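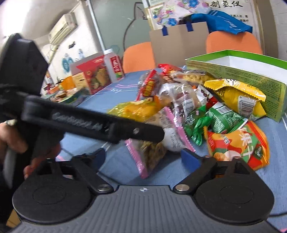
Knistertüten als Lehrmeister

Elsie Ruddock redet über Snacktüten wie andere über schwierige Verwandte. »Die geben nach, rutschen weg und spiegeln auch noch«, sagt sie. Im Projekt Pomare lernt der Greifer von Menschen, die ihn in der Hand führen. 2166 Griffe in durcheinanderliegende Packungen kamen so zusammen — 997 blieben nach der Durchsicht übrig.

Der Rest? »Gezappel.« Mit der kleineren Auswahl trainiert, griff der Arm im Test sicherer zu als mit allem. Gefreut habe sie das nur mäßig: »Ich hatte die anderen ja auch bezahlt.« Im Februar folgen 600 neue Griffe, diesmal in Heltdale.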